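November, morning

Second week with the Joltik kit on trial from Seidel. Finn Petersen came in at nine and we went through the offer again before switching anything on. The price covers both arms, the grippers and 12 months of support. Spare fingers are extra. I had missed that the first time.

We started with the small purple parts, as they give us the most trouble by hand.

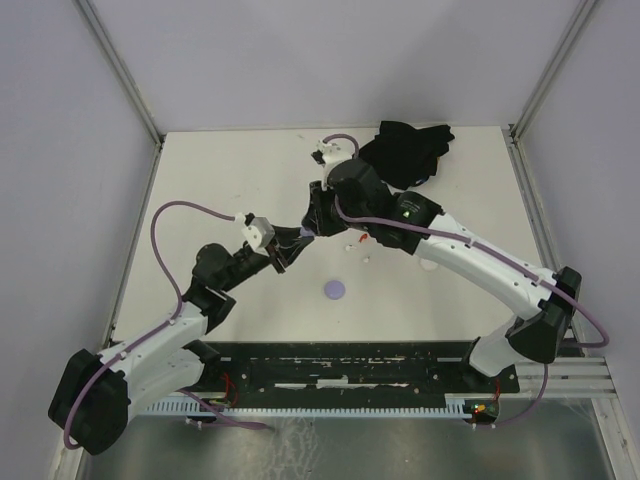
Does the trial price come off if we buy? It comes off in full, provided we sign within 27 days of delivery.

Kanako Ebihara rang from Seidel before lunch. I asked her about training and she said four people can attend at no charge — I would send Jasper and Finn first. She is also going to find out whether the software licence can be moved to another computer. The paperwork says one thing on page 6 and something else in the annex.

Had soup at my desk and wrote up the morning. Arne Rothe wants a comparison with the Darnetti offer, which is cheaper but leaves the setting up to us. I don't think we have the time for that.

Back at the bench at two. 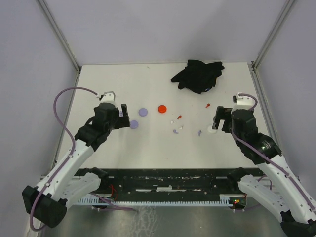 Both arms over the table, with the lavender discs by the left gripper.

Finn would take the kit as it stands. I want the licence question answered in writing before I say anything to Arne. Must also ask about delivery times for the fingers. Home by six, rain all the way.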